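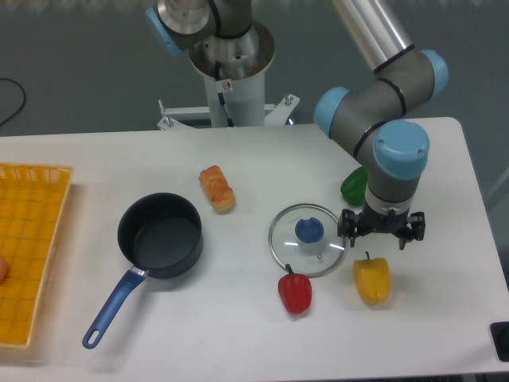 Clearing off the white table

Tuesday, October 21, 2025

I pay my bills on paper. I know most people stopped years ago, but I remember things better when I can hold them. The trouble is that the paper stays. By the end of the summer I had 19 folders, two shoeboxes and a drawer that would only open halfway.

I started on Saturday morning. Everything came out and went into piles by year, then by who sent it. My neighbor Yanti Sumampouw did the same thing in April and told me to keep tax returns and anything to do with the house, and to stop worrying about the rest. I kept a bit more than that. The furnace receipts stayed, and so did the letters from my aunt, which had ended up in with the water bills.

The oldest thing I found was a dentist's bill for $158. I remember the tooth. I also found a warranty card for a blender I gave away two apartments ago, and 50 dollars in a birthday card I must have opened in a hurry.

Shredding took longer than the sorting. My shredder takes six sheets at a time and needs to rest after ten minutes, so I did it in rounds and made lunch in between — soup, then later the other half of the soup.

I'm down to four folders and one shoebox. The drawer opens all the way. Next is the hall closet, where I think the old phone chargers are.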